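Search vacancies
Enter keyword or town
Show all results

Produce Assistant, Early Shift – Grekari Market, Restley

Grekari is a family grocery in the town of Restley. We opened our first shop on Karaca Street and we now have a second one in Bultholm. For the Restley shop we are looking for a produce assistant who likes fresh food and does not mind to get up early.

The position is part time, 16 hours per week, divided in four mornings. The shift begins at 5:30 a.m. and finishes at 9:30 a.m. In April the hours can become more, if you wish so and if your work goes well.

Your tasks

– Receive the delivery at the back door and compare it with the order sheet
– Take out fruit and vegetables which are soft or damaged
– Fill the displays before the shop opens at 7:00 a.m.
– Write the price cards by hand, in clear letters
– Keep the cold room and the floor clean
– Help customers who ask how to choose or store something

Our regular list has 219 kinds of produce through the year. You do not need to know them all on the first morning. A colleague will work next to you for the first 40 hours, and these hours are paid in full. We ask only that you are curious and that you tell us when you are not sure.

What we expect

You are 18 or older and you can lift boxes many times in one shift. You can read and speak English well enough to serve a customer. Experience in a shop, kitchen or market is welcome but it is not necessary. Please be on time – the truck does not wait for us, and the driver has other stops after ours.

What we offer

You receive a written contract from the first day, paid breaks, work shoes and two aprons. Every employee has a discount in both shops, also on bread and cheese. After one year of work we pay a bonus of 600 dollars. There is free parking behind the building, and the first bus from Bultholm stops across the street at 5:10 a.m.

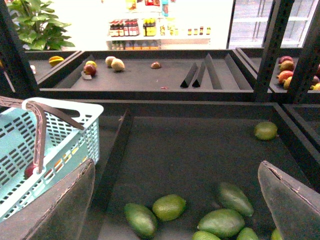 Green mangoes in a display tray.

How to apply

Send us a short letter and your work history by e-mail, or bring them to the cash desk in Restley in the afternoon. In the letter please tell us which mornings are possible for you and when you could start. A photo is not needed. We answer every letter, usually within two weeks. If we invite you, we will meet for a short talk and then walk together through the produce department.

Other open positions
Cashier, evenings – Restley
Bakery helper – Bultholm
Delivery driver, part time – Restley and Bultholm

Contact | Privacy | © Grekari Market | Back to top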